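Call for Participants: Household News and Politics Study

The Todorova Institute for Public Opinion invites adults living in Pesthorpe and the surrounding county to take part in a study of how people follow national politics at home. The study covers newspapers, radio, television and online news, with attention to the way party leadership contests and close legislative votes are reported and understood.

Enrollment is limited to 200 households. One adult in each household will serve as the main participant. Other members of the household may take part with their own written consent.

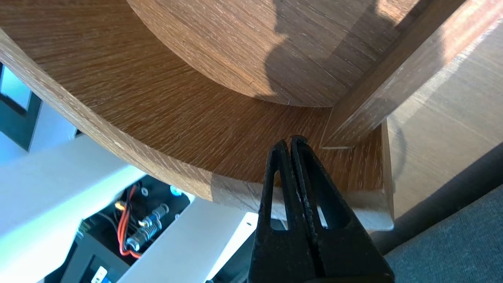 Page last changed: July

What participation involves

Participants keep a news diary for 3 weeks. Each entry records the outlet used, the political story followed and the time spent on it. Entries may be made on paper or through the Fodard online form. At the end of the diary period, each main participant attends 2 interviews with a member of the research staff, one by telephone and one in person. Interviews are recorded and transcribed, and all names are removed from the transcripts before analysis.

No particular level of interest in politics is required. Persons who rarely read or watch the news are encouraged to apply.

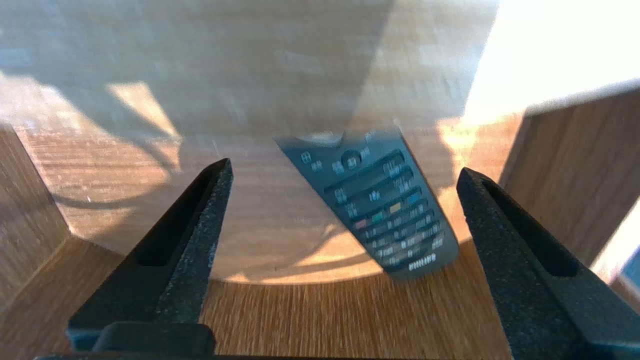
Television remains the part of the study with the fewest confirmed households, and applications from regular viewers of evening political programs are especially welcome. Participants use their own equipment and do not need to subscribe to any service. Viewing is logged by hand: when a viewer picks up a remote like the Philips one shown, with its number keys and four colored buttons, and changes channel during a political broadcast, the change should be entered in the diary along with the time. A short reason may be added.

Eligibility

Applicants must be 18 or older and eligible to vote. Current elected officials, candidates for office, paid party staff and working journalists may not enroll.
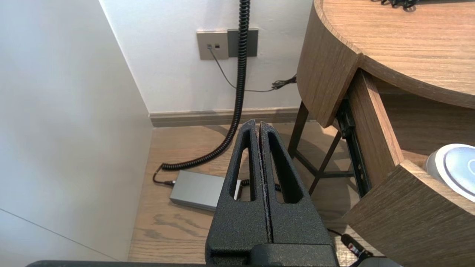

Members of their immediate households are also excluded. Former officeholders may apply if they have been out of office for one full term.

How to apply

Application forms are available at the front desk of the Ultden Building, Room 3422, or by mail on request. Completed forms should be addressed to Gifty Dogbe, Participant Coordinator. Questions about the research design or the handling of personal information should be directed to Haris Lazarević, Principal Investigator.

Participation is voluntary, and participants may withdraw at any stage without giving a reason.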